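Seasonal room attendants and one linen porter wanted – Warnon, start asap

Posted Jun 15, 2024

We are short for the summer and need people quickly, so sorry if this reads like a shopping list. Hokmont is a small holiday lets company, family run, been going since the old ferry office closed. We look after 31 cottages and flats in and near Warnon, plus the guest house up on Cuervo Lane. Changeovers mostly late morning to mid afternoon. Busy till the schools go back, then quieter, then half term, then we all have a lie down.

What we're after

Room attendants. Part time or nearly full time, tell us what you can do. Cleaning, beds, bathrooms, kitchens, checking what's missing, reporting what's broken. You'd work in pairs to begin with, on your own in the one-bed flats once you know them.

Linen porter. One post. Van driving, clean licence, must be OK with stairs. A lot of stairs. The flats over the chandlery have no lift and never will. Bags of linen up, bags of linen down. You'd also do the bins on changeover days and the odd run to the tip.

No experience needed for either. If you've kept a house going with children in it you already know most of it. We do want people who notice things – a hair in the plughole, a remote with no batteries, a dead wasp on the sill. Guests notice the wasp.

Hours and pay

Room attendants up to 6 hours a shift, paid by the hour and not by the property. We tried paying by the property in April and it was a mistake, people rushed, we've stopped. Rate is above the minimum whatever your age, we don't do the lower band for under 21s. Ring for the current figure as it's being reviewed this week. Porter is slightly more on account of the driving. Holiday pay on top, shown seperately on your slip so you can see it.

Travel time between properties is paid. Mileage if you use your own car. If you haven't got a car we can usualy put you with someone who has, but you'd need to get yourself to the linen store behind the Drostis building for the start. The first bus gets in just before. The later one doesn't, please don't plan on the later one.

Lunch isn't provided. Tea is. Anything guests leave unopened in the cupboards gets shared out at the end of the day, apart from alcohol, which goes in the office raffle.

Ages: 16 and over for rooms, 21 and over for the van (insurance, can't budge on it).

What a shift looks like

Meet at the store, collect your sheet and your keys. Sign for the keys. Strip beds first and get the linen out by the door for the porter. Then bathrooms, then kitchen, then bedrooms, floors last. Windows open the whole time unless it's blowing a gale. Drawers and wardrobes get opened every time, every one, no exceptions. We've posted back phone chargers, a christening gown, somebody's passport the day before they flew. Lost property goes in a labelled bag with the property name and date on, back to the store same day.

Photograph any damage before you touch it. Use the shared phone, not your own please.

Gloves, aprons, cloths and products supplied. We use unscented where we can as we've a couple of team members with asthma. If you have allergies say so at the start and we'll sort alternatives. Bring flat shoes with some grip, nothing open-toed.

Training is a paid half day with Lucero Yupanqui who runs the rooms team. She'll show you the bed corners and the checklist and how to get into the key safes when they stick. After that a couple of shifts shadowing. If it's not for you, tell her, no hard feelings, you still get paid for what you've done.

Staying on

Two or three people will be kept through the winter. There's deep cleaning, carpets, repainting, and we're redoing bedrooms at Cuervo Lane so furniture to shift and unwrap. Not promising anything but it does tend to go to whoever has turned up all summer. Ask about it at the chat if you're interested.

How to apply

No CV needed. Send us a few lines – name, which job, days you can and can't do, how you'd get here, any holidays already booked (we won't mind, we just need to know now and not in August). One referance, can be a teacher or neighbour or old boss, not a relative.

Drop it through the Hokmont office door or use the form on the jobs page. Or come in, kettle's normally on. Evenings are no good for phoning, mornings better, if it rings out leave a message and speak slowly as the line crackles.

No closing date, we'll stop when we're full. Porter post will go first I should think. Informal chats at the office within a few days of hearing from you, and you could be on shift the week after. Students home for the summer very welcome, so are retired people, so is anyone who's been out of work a while and wants a few hours to start with. 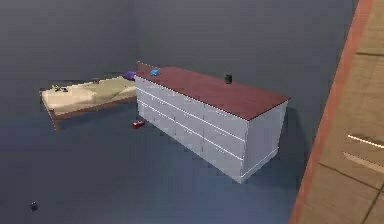
If you applied last year and didn't hear back, please do try again. We changed the email over the winter and some messages went astray, which was our fault. Past staff don't need a new reference, just let Lucero know your dates.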